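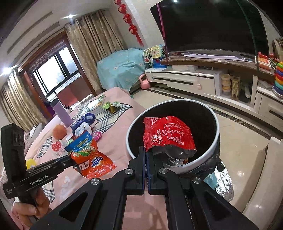 로봇은 쓰레기 버리는 법을 어떻게 배울까요?

과자를 다 먹으면 봉지가 남습니다. 여러분은 봉지를 집어서 쓰레기통에 넣습니다. 아주 쉬운 일이지요? 그런데 로봇에게는 어려운 일입니다. 봉지는 구겨지고, 미끄럽고, 빛을 받으면 반짝거립니다. 집을 때마다 모양도 조금씩 달라집니다.

2/4/26, 클루센트(Clusent) 연구실에서 어린이 공개의 날 행사를 했습니다. 수요일 오후였고, 연구실은 플리어몬트(Plirmont) 건물 3층에 있습니다. 어린이 48명이 부모님이나 선생님과 같이 왔습니다. 저도 안내하는 사람으로 참가했습니다. 오지 못한 친구들을 위해서 그날 우리가 이야기한 것을 글로 씁니다.

집게를 손에 들고 일하기

로봇의 손에는 여러 종류가 있습니다. 사람처럼 손가락이 다섯 개인 손도 있고, 집게 모양의 손도 있습니다. 영어로는 집게 손을 '그리퍼'라고 부릅니다. 그리퍼가 로봇 팔에 붙어 있을 때도 있지만, 사람이 손잡이를 잡고 쓰는 그리퍼도 있습니다. 글 맨 위의 사진에서 왼쪽을 보세요. 사람의 손이 검은 집게의 손잡이를 잡고 있습니다. 집게 몸통에는 하얀 글씨로 GenRobot.AI라고 쓰여 있습니다.

왜 사람이 집게를 들까요? 자기 손으로 하면 더 빠를 텐데요. 케인 마이히(Kane Maihi) 선생님은 자전거 이야기로 대답했습니다. 자전거 타는 법을 말로만 들으면 잘 모릅니다. 누가 타는 것을 여러 번 보면 조금 더 잘 알게 됩니다. 로봇도 보고 배울 수 있습니다. 하지만 사람 손과 로봇 손은 모양이 많이 달라서, 사람이 로봇과 비슷한 손을 들고 보여 주면 로봇이 따라 하기가 더 쉽습니다. 집게에 카메라를 달면 집게가 보는 것을 그대로 영상으로 남길 수 있습니다. 컴퓨터는 그런 영상을 아주 많이 보면서 연습합니다.

"몇 번 보면 다 배워요?" 하고 한 아이가 물었습니다. 선생님은 클루센트에서 작은 물건을 치우는 연습만 3186번 기록했다고 대답했습니다. 그래도 아직 실수를 합니다.

집게의 끝을 보세요

사진 아래쪽 가운데에 다른 집게가 크게 보입니다. 두 개의 턱이 거의 닫혀 있고, 턱 안쪽에 얇은 파란색 패드가 있습니다. 클루센트의 집게에도 패드가 있습니다. 우리 것은 고무로 만들었는데, 어린이들이 손가락으로 눌러 보았습니다. 딱딱한 것끼리 만나면 물건이 잘 미끄러집니다. 부드러운 것이 닿으면 덜 미끄러집니다. 집에서 해 볼 수 있는 실험도 있습니다. 나무젓가락 두 개로 빈 과자 봉지를 집어 보세요. 그 다음에 젓가락 끝에 고무줄을 감고 다시 집어 보세요. 어느 쪽이 더 쉬운가요?

물건이 많으면 왜 어려울까요?

우리는 보통 거실에 있는 책상을 보면 "아, 이것은 쓰레기, 이것은 과일" 하고 금방 압니다. 컴퓨터는 먼저 색깔과 모양을 보고 어디까지가 한 물건인지 찾아야 합니다. 사진의 분홍색 식탁보 위에는 여러 색의 봉지가 있습니다. 주황색 봉지 위쪽에 파란색 봉지가 닿아 있는 것이 보이지요? 두 개가 붙어 있으면 컴퓨터가 한 개라고 생각할 수도 있습니다. 식탁보에 체크무늬가 있으면 무늬와 물건을 나누어 보는 일도 해야 합니다.

쓰레기통도 쉽지 않습니다. 통 안이 까만색이면 얼마나 깊은지 알기 어렵습니다. 통의 입구에 빨간 과자 봉지가 있는데, 이런 때 로봇은 집게를 언제 열고 언제 닫을지를 정해야 합니다. 너무 일찍 열면 봉지가 바닥에 떨어집니다. 또 가벼운 봉지는 패드에 붙어서 안 떨어질 때도 있습니다.

우리가 해 본 놀이

에벨린 판 베이크(Evelien Van Wijk) 선생님의 방에서는 어린이들이 직접 집게를 들었습니다. 한 사람이 빈 봉지 8개를 바구니에 넣는 놀이입니다. 시간은 약 3분이 걸렸습니다. 처음에는 모두 빨리 하려고 해서 봉지를 많이 떨어뜨렸습니다. 선생님이 "천천히, 집게 끝을 보면서!"라고 말한 후에는 훨씬 잘 되었습니다. 천천히 움직이면 영상도 덜 흔들립니다.

연희라는 아이는 왼손으로 해도 되냐고 물었습니다. 물론 됩니다. 두 손에 집게를 하나씩 들고 해 본 아이들도 있었습니다. 한 손으로 봉지의 한쪽을 잡고, 다른 손으로 반대쪽을 잡습니다. 두 집게가 서로 부딪치지 않게 하는 것이 제일 힘들었다고 합니다.

어려운 낱말

그리퍼: 물건을 잡는 로봇의 손입니다. 집게 모양이 많습니다.
패드: 집게 안쪽에 붙이는 얇은 판입니다.
데이터: 컴퓨터가 공부할 때 쓰는 자료입니다. 영상, 사진, 숫자가 모두 데이터가 될 수 있습니다.

다음 공개의 날은 6월입니다. 그때는 양말을 개는 연습을 보여 드리려고 합니다. 깨끗한 양말 한 켤레를 가지고 오세요.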